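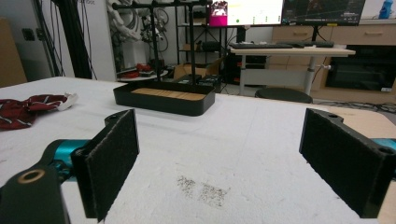

The comparison covers two hand-held grippers, the Stosach and the Erance, together with the controller software used to log from them and to replay the logs on a fixed arm. Both tools were tried with the same objects on the same table. The Stosach fingers carry rectangular pads with a dark, felt-like facing, and at wide opening the view from the tool's own camera has a pad at each side and the white table cover between them. A shallow black tray with a light tan board in it stands near the middle of the table, and a crumpled dark red cloth with white stripes lies to the left. Rigid and soft objects of that sort account for most of the questions we receive, and the answers are grouped accordingly.

Home Trials Grippers Controllers FAQ Downloads Contact

Gripper comparison: frequently asked questions
Hutsuliak Handling Trials. Page revised June 28, 2022

GENERAL

What is being compared?

Finger geometry, pad facing, camera placement and the quality of the width signal. We do not compare price, and we do not rank the tools overall. A tool that does well on cloth can do badly on a flat board, and a single score would hide that.

Who runs the trials?

Juwita Menon sets the test plan and keeps the results. Radymyr Pylypenko and Raghavendra Devadiga do most of the handling. Manolis Karagiannis maintains the controller and the replay scripts. Questions about pads and brackets should go to Nazar Pylypenko. Please check the first name when writing; mail for one Pylypenko regularly reaches the other.

Why use a hand-held tool when the aim is to control an arm?

Speed of changeover. A pad or bracket can be swapped and tried by hand in a few minutes without touching the arm's tool settings. Only combinations that pass by hand are mounted. The hand trial does not predict the arm result fully (see "Does a good hand result carry over to the arm?").

How many attempts make up a trial?

Each object is picked 15 times per tool and pad. An attempt counts as a success if the object is lifted clear of the surface, held while the handler says a short phrase aloud, and set down inside the marked zone. The phrase replaced a stopwatch, which needed a second person. An object that slips but stays between the pads is logged as a slip and counted separately.

GRIPPERS AND PADS

What is the difference between the Stosach and Erance fingers?

On the Stosach the pads stay close to parallel through most of the stroke and turn slightly inward near the open end. The Erance fingers swing on a single pivot, so the pad angle changes throughout. With thick objects the difference is small. With thin ones the Erance tips meet before the faces do, and the object is held on a line at the tip.

The Erance is the easier tool for picking up a folded edge. It is the poorer tool for holding a board level.

Does the pad facing matter more than the finger shape?

For cloth, yes. We tried three facings on the Stosach: the soft fibrous one, a plain rubber sheet and a ribbed rubber sheet. Plain rubber gave the fewest slips on smooth rigid parts. On cloth it tended to drag the top layer sideways as the fingers closed, and the handler then lifted one layer and left the other. The fibrous facing dragged less and gave the better count of clean two-layer picks.

The fibrous facing has two drawbacks. It collects lint, and it compresses, so the reported width at contact drifts over a session. Plain rubber drifts too, by a smaller amount.

How often should the facing be changed?

We change it after 26 full trials or when the width reading with the fingers closed on the gauge block has moved by more than the tolerance in the data sheet, whichever comes first. In practice the gauge block usually decides. Do not brush the facing between attempts within a trial. Brush it between trials, or leave it alone throughout, and write down which was done.

Can pads be moved between the two tools?

Not directly. The screw spacing differs. Nazar has drawn an adapter plate that takes the Stosach pad on the Erance finger, and the drawing is in the downloads section. The plate adds thickness on each side, so the width offset must be set again after fitting. Leaving the old offset in place is the most common cause of "the gripper never reports closed".

My pads do not meet squarely. Is the tool faulty?

Probably not. Loosen the pad screws, close the fingers gently on the gauge block, and tighten the screws with the block in place, working from one side to the other a little at a time. If the pads are still out of square with the block removed, look at the bracket. A bent bracket cannot be shimmed well and should be replaced.

CAMERAS

Where should the camera sit?

Both fingers should be in view over the whole stroke, with the pad tips in the lower half of the picture. Mounting the camera further back gives a better view of the surroundings and fewer pixels on the object. We settled on the nearer of the two bracket positions for the Stosach. The Erance has a single position, and at full opening part of one finger leaves the view.

Is a wide lens necessary?

For replay on an arm, we think so. Position is worked out from the surroundings as much as from the table, and a narrow lens loses the background whenever the tool is lowered. Radymyr repeated the tray trial with a narrower lens and the tracking dropped out in 9 attempts on the lift. With the wide lens it did not drop out in that trial. One trial on one table is thin evidence and we would welcome results from elsewhere.

Does a white table cover cause problems?

It can. A large plain light surface gives the tracker little to work with at close range, and automatic exposure may darken everything else. Set exposure by hand with the tool held at working height. Small marks on the cover do no harm, and we do not replace a cover for them. Loose covers are a different matter. If the cover creeps when an object is dragged, points on it are tracked as though they were fixed, and the estimated position creeps as well. Tape it down at the corners.

Should monitors in the room be switched off?

A static display is acceptable. A display with scrolling plots in view is less so, as the tracker may pick up points on the moving lines. We have not measured the effect carefully. Turning the monitor or blanking it for the length of the attempt is enough.

CONTROLLERS AND LOGGING

Which controller do you use?

Warkar, for both tools and for the arm. It logs finger width, camera frames and the estimated position against one clock. Earlier trials used each tool's own logger and the clocks had to be aligned afterwards by tapping the fingers together at the start of the recording. The tap method works but costs time, and a missed tap costs the whole recording. Results obtained that way are marked in the tables and should not be mixed with later ones.

What delay should I expect between width and picture?

Measure it on your own set-up. The figure depends on the camera, the cable and the port. Close the fingers sharply on the gauge block, find the first frame in which they are still, and compare it with the width trace. Enter the difference in the Warkar settings under the camera, not under the gripper. Entering it under the gripper shifts the width trace a second time during replay.

The width trace is noisy when the fingers are fully open. Why?

On the Stosach the linkage has a little free play at the open end, and the sensor reads it. The noise disappears once the fingers start to close. Do not filter it out with a long averaging window. A window of that length also rounds off the moment of contact, and contact is the part most people want.

Does a good hand result carry over to the arm?

Usually for rigid objects, less often for cloth. A person feels the cloth bunch up and changes the approach without noticing. The arm repeats the path. Of the cloth pads and approaches that passed by hand, the ones that carried over best were those where the handler came straight down and closed slowly. Raghavendra now does all cloth attempts that way and rejects his own recordings when the wrist turns on the way in.

TASKS

Can a thin board be lifted out of a tray?

With difficulty if it fits closely. The pads need room on both sides of the board, and a close-fitting tray leaves none. Our success counts for the board are given with the board free to slide, so that it can be pushed against one wall and gripped on the exposed side. The Stosach managed 12 of the set attempts with plain rubber pads. The Erance count is withheld until the adapter trial in July, when both tools will have the same facing.

How should cloth be placed at the start of an attempt?

Drop it from elbow height and leave it as it falls. Folding it flat makes the attempts easier to repeat and the results less useful. If you do fold, say so in the notes. Small crumpled pieces should be treated as separate objects with a trial of their own.

May I send in my own results?

Yes, provided the log includes the gauge block reading before and after each trial, the facing used, and the camera position. We have turned down over 9 sets so far in which the facing was not recorded. A plain text note beside the log is enough. Send Warkar logs as they are, without trimming. Juwita replies to all submissions, though not always in the same week.

Contact: Trials Desk, Hutsuliak | © Hutsuliak 2022 | Back to top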